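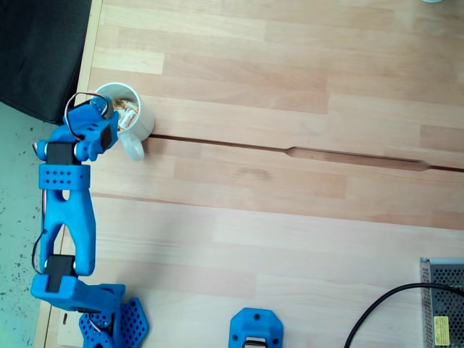 Ticket: mug-reach policy, success collapses after re-home
Project: Pletidis
Component: policy eval / calibration
Opened by: Qianru Luo
Status: resolved, with grumbling

Summary

The Lenus checkpoint reached the mug rim and closed on it reliably on the evening we trained it. The next morning, same checkpoint, same mug, the gripper went to a spot just left of the rim and closed on air with total confidence. No errors in the log. The loss curve remains beautiful, for anyone who would like to frame it.

Expected: gripper closes on the rim.
Observed: gripper closes beside the rim, then lifts nothing and reports done.

Things tried, in order of dignity

Restarted the control process. No change.

Restarted the machine. No change, but everyone asks, so it's written down.

Checked the wiring. The elbow servo lead was snug. The wrist lead was snug. Wiggled both while holding position and the readings didn't jump.

Swapped the power supply for the spare. Same miss, same direction. Swapped back.

Moved the mug to where the gripper was going. It grasped perfectly. I mention this because it was suggested in the channel as a fix. It is a clue.

Replayed a recorded demonstration open loop, no policy involved. The replay missed too, by the same amount. That lets the policy off the hook, and I have apologized to it for the things I said in the previous ticket.

Cause

The re-home script writes a fresh zero offset for every joint each time it runs. It expects the arm to be held in the reference pose. On the morning in question it was run with the elbow sagging, so the elbow offset came out 2 degrees wrong. All 1,815 training episodes were recorded against the old offset. The policy was doing exactly what it learned, on an arm that had quietly changed its mind about where its elbow was.

Jastwood saw something similar in February and closed it as "flaky gripper." Please reopen that one or at least feel bad.

Fix

Restored the offsets from the training run and reran the open-loop replay. It landed on the rim. Then ran 100 trials with the policy: 94 grasps. The six misses were split between slipping off the rim and pushing the mug away, and I am happy to call those honest failures.

The offset file is now saved with the checkpoint, and the loader refuses to start if the two disagree. The refusal message is rude on purpose.

Note for the paper

The Zou baseline was evaluated that same morning, after the re-home, so its number in the results table is not comparable to ours. I know we all liked that gap. It needs to be rerun with the restored offsets before anybody quotes it — including on slides, including "just internally."

Comment, Qianru Luo, 8th April

Zou rerun finished. The gap is smaller and still there. Table updated, old rows kept in the appendix with the offset noted. Closing this, but leaving the replay check in the startup sequence. If it fails, fix the arm before you retrain anything.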